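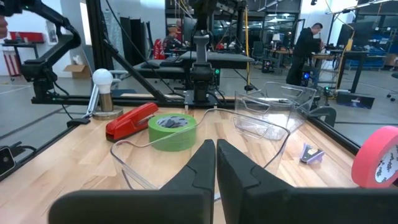
Shop Notebook / Supplies & Small Stuff

June, started 2:00 in the afternoon, finished when I got hungry

OK, the small stuff. I've been saying I would sort out the desk supplies ever since we got the butcher-block table, and I finally got going on it today. Everything that lives in the junk drawer (the Vulness cabinet, second drawer down, the one that sticks) is getting a clear container, and whatever doesn't fit in a clear container has to argue for itself.

First thing I did was lay stuff out on the wood and push it around for a while. I know that's a slow way to do it. I like it anyway! I get a feel for what wants to be next to what. The stapler and the staple removers go together, fine, easy. Tape is its own family. Then there's the pile of things with no family, which I put back in the drawer and will deal with another day, probably in a worse mood.

Containers. We have the deep clear ones with the sloped sides and the bigger tray, all out of the same Tamesero order, and I went back and forth on which should hold what. My first idea was tape in the deep one, standing up on edge like records. Looks great, and you can read the inside of the cores without picking anything up. But as soon as you pull one roll out the rest lean over, and then you're fishing. So I tried the rolls flat in the tray. Less pretty, much easier to grab. Flat wins for now. If anybody on the Khunthong side has strong feelings about tape on edge, write them in the margin and I'll listen.

The tray on its side makes a pretty good little garage, by the way. I had it tipped over like that and slid the green painter's tape in and out a few times, just to see if a side-loading setup would work on the shelf. It sort of does. The rounded rim makes a lip, and you have to lift the roll over it, so it's one extra motion every time. I could see it being good for something light that you don't want falling out. Notepads, maybe. Parking that idea.

Clear plastic, general grumble: I love that you can see what's in it and I hate that you can't see where it is. With the wood showing straight through the walls I kept setting things down on the rim when I thought I was well inside it. I did it with the stapler, which is not a quiet thing to drop. I'm going to put a strip of the green tape along the top edge of each container, one side only, the side facing you. That should be enough of a line to aim at. Need to check that it peels off clean later. Painter's tape is supposed to, but the rolls in the drawer are older than I'd like and old painter's tape gets stubborn.

About the red stapler. I'm keeping it. I know there's a bigger one in the copy corner that does thicker stacks, but the red one is the one people reach for, and being red it's the one you can find. I loaded it from the new box (2000 to a box, so we're set until I retire) and ran it on a few different stacks of the cheap paper. Two sheets, good. A thin packet, good. Anything I'd call a report, it folds one leg over and leaves the other one sticking out the back, and I got it in the thumb. I'd love for someone to open up the track and look at whether the pusher is bent. I looked and couldn't decide. There was some lint in there that I got out with a paper clip, and it did feel smoother after that, or I wanted it to.

Which brings me to staple removers, and I have opinions.

They migrate. Every desk has one and no desk can find one. I rounded up the ones from the front office and the ones from our side and dumped them all together, and I've decided they're communal property from now on. They're the jaw kind, little and springy, and they're awful to store. They don't stack, they don't line up, they open a bit and bite whatever's next to them. I tried lining them up nose to tail along one wall of the bin and it lasted until I bumped the table. So the rule is they just get tossed in. A wide bin with a low pile, one layer, no stacking. One layer matters. Once you've got a second layer, they lock onto each other and you pull out a chain of them.

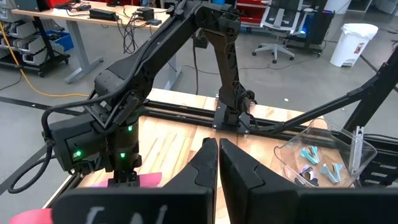

I'm also not sorting them by color. I thought about it for longer than I want to admit! Teal in one place, purple-ish in another, very nice, very catalog. It would survive one afternoon. What the color does help with is spotting them from the doorway, and for that it's enough that they're in something see-through and nothing gray is piled on top.

One thing I do want to try is a divider. A clear upright at one end, a sort of wall, so the removers stay on their side and there's a narrow slot left for refill boxes. I measured the staple boxes against the slot I had in mind and came up short, so either the wall moves over or the boxes go on their ends. On their ends you can't read the label. I cut a scrap to 17 cm to test with, and it's too long by a hair at the bottom, where the sides slope in, and loose at the top. Should have seen that coming with angled walls. Next one gets cut as a taper. I left the scrap in the offcuts rack with my marker scribble on it, please don't use it for anything nice.

The table. I'm really happy with the table. The strips are a bit uneven in tone, pale next to honey next to pale, and small things show up well against it, much better than on the old gray bench where anything black just vanished. It does have two drawbacks for this kind of work. It scratches under the metal lamp base if you drag the lamp (lift the lamp, please, all of you, me included), and it takes rings. I found one faint ring near the back and rubbed it with the oil from the Ellimia tin and a rag, with the grain, and left it for a bit. Better. Not gone. I'll give it another go once it's had a night to soak in. No coffee on the butcher block until I say so.

The lamp is staying on the left, I think. Bare round bulb, short neck, it throws a strong light, and with the ceiling lights on as well you get shine all over the plastic. I tried sitting with the overheads off and only the lamp. Lovely and cozy, and then I couldn't see a thing on the right side of the table. Overheads on, lamp off is the practical answer for sorting. Lamp on for reading labels. The cable over on that side wants a clip on the underside of the table edge, it snags my sleeve every time I lean in. I've got adhesive clips somewhere. They may be in the drawer. Everything may be in the drawer.

Tape inventory, loosely: green painter's, plenty. The pinkish-red roll, I don't know what we bought that for and I don't know what the adhesive is like over time. I put a strip on the side of the Vulness cabinet and a strip on a spare bit of wood and wrote June on both. I'll pull them at the end of the summer and see what kind of mess they leave. If it comes up clean it can be the "do not touch" color, which we need, and green can be the "just marking a spot" color. Until then please use green for everything that goes on a surface we care about.

Labels. I did a first round with the label maker and they looked too official for what's in there, plus the tape curled off the sloped plastic by the time I'd washed my hands. Second round was paper, handwritten, stuck on the inside facing out. Those read fine, and you can't pick at them with a fingernail (you know who you are). I'll do the rest that way. Short words only. STAPLES. REMOVERS. TAPE. I had one that said "misc fasteners" and I tore it up, it's how the last drawer happened.

Bill for the whole business came to $61 with the clips and the oil, and I've put the receipt in the envelope at the back of this notebook.

Things I didn't get to:

- The sticky drawer itself. I think the runner needs wax. Could be the runner is just bent.
- Scissors. They're all over the building and I need a big box and a free hour.
- Pens. I am not doing pens.
- Someplace for the tray to live when it isn't in use. It's too wide for the shelf as it stands and I don't want it on the floor.
- Washing the containers. They came with a film on them, and there are fingerprints all over the walls now, mine. Warm water and a drop of dish soap, soft cloth, no paper towels, they haze the plastic.

If you come in and the bins have been moved, slide them back to the right side of the table. I'm trying out having them on the right for a week or so, to see whether I stop knocking them with my elbow. So far I've knocked one, going for the stapler with the wrong hand. Might be me and not the layout.

Also, whoever has the good ruler, the steel one with the cork back, I need it for the tapered divider. I'm cutting that next time I'm in.

Recent entries in this notebook
Wax or graphite on drawer runners
Ellimia oil on butcher block, first coat
Khunthong shelf: brackets and spacing
Cutting clear sheet without chipping it
Tamesero containers, unpacking notes
Where the scissors go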